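Holzer Market Co-op, minutes, 22 August 2023

Start late, quorum ok. Last minutes passed. Stall fee stays at 19 for Brelent lot.
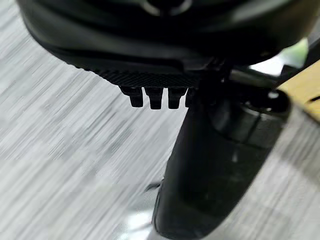 Parking: Drodport wants 11 spaces back by September. To reply.
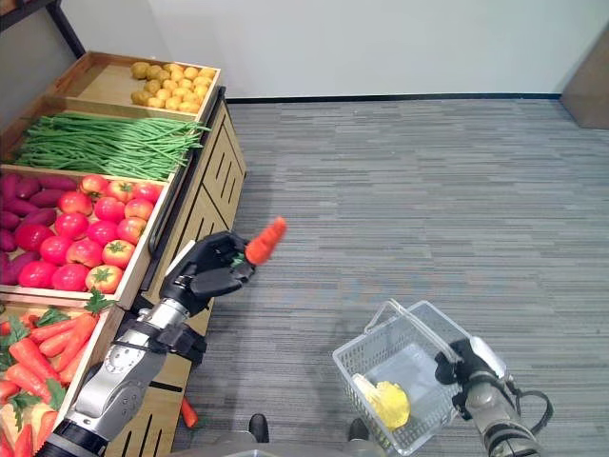
Shaohua Xiong asked if the fee covers power. Yes, lights only.

Flyers: 100 printed, more needed. Unport quote stil not in.

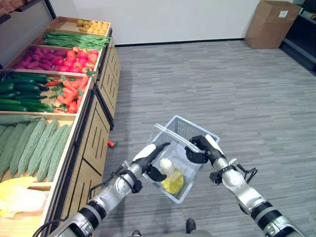
Potatoes, beans, tomatoes, carrots

Awning repair defered.

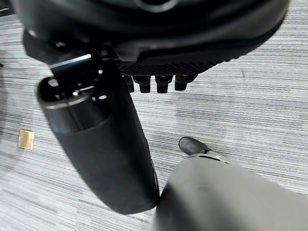

Close-up, black housing

AOB none. Closed 9.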